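The Cloth on the Bed

Marjatta Miettinen folds laundry the way other people do crosswords, and she has opinions about people who do it on the couch.

"The couch is where folding goes to die," she says. "You put one towel on your knee, you turn on the TV, and at midnight you're moving a pile so you can sit down."

She folds on the bed, and has done so for 30 years, first in a boarding house above the Heinonen bakery and now in the small back bedroom of her apartment on Postilen Street. Before she retired she ran the linen room at the Branel, a hotel that no longer exists and which she does not miss. I had asked for an hour. She gave me two, and corrected my sleeves.

Her method starts with the bed being made. She will not discuss this. An unmade bed is, in her words, "a swamp," and you can't lay anything flat on a swamp. After that she wants a plain or quietly striped cover, something light enough that a dark thing shows up against it.

"Black socks on a black blanket, good luck to you," she says. "I lost one at the Branel for a whole September."

Then comes the part she cares about most, which happens before any folding does. Each piece gets opened out all the way. You find two corners, you pull, you let go, you look at it. If it's lopsided you pull again. She estimates that most people skip this and go straight to folding whatever shape came out of the basket.

"So they fold the wrinkle," she says. "They fold it very carefully, right into the middle, and then they are surprised in the morning." 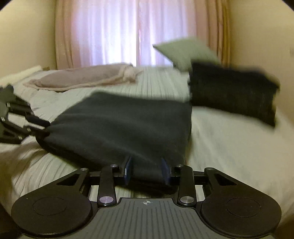
Dark fabric opened out over a striped bedspread, with a corner still bunched at the left.

I ask what she does about a corner that won't behave. She looks at me with some pity.

"You take hold of it. What else would you do, write to it?"

Dark cloth is her least favorite. It picks up lint from across the room and its edges are hard to see in the evening, so she does the dark things by the window, before lunch, and leaves the pillowcases for when the light is gone. She has 9 rules like this. She listed all of them and I wrote down 6, partly because two were about my mother.

Her neighbor Yusri Chong came by while we were talking, to return a casserole dish, and stayed to disagree. He is a roller. Everything he owns is rolled, shirts included, and stands on end in a drawer from Pimport that he put together himself and that opens if you lift it slightly.

"I can see every shirt I have," he said. "She has to dig."

"I don't dig. I know where they are."

"You know where the top one is."

This has apparently been going on for five years. Neither has converted the other, although Marjatta admits she now rolls her dishcloths, and Yusri admits he opens his shirts out on the bed first. He was quick to add that his bed is bigger.

I asked what she'd say to somebody with a full basket and no patience. She thought about it while squaring up a hand towel that looked perfectly square to me.

"Do the big things first," she said. "Sheets, then towels, then shirts. When you're tired you can still do a sock."

And fitted sheets?

Marjatta put the towel on the pile. Yusri laughed and went to find his coat.

"Roll it in a ball," she said, "and close the closet door. Don't put that under my name."

She called the next morning to say I could, after all, as long as I also mentioned the sleeves. They go behind the shirt, flat, and they should not cross.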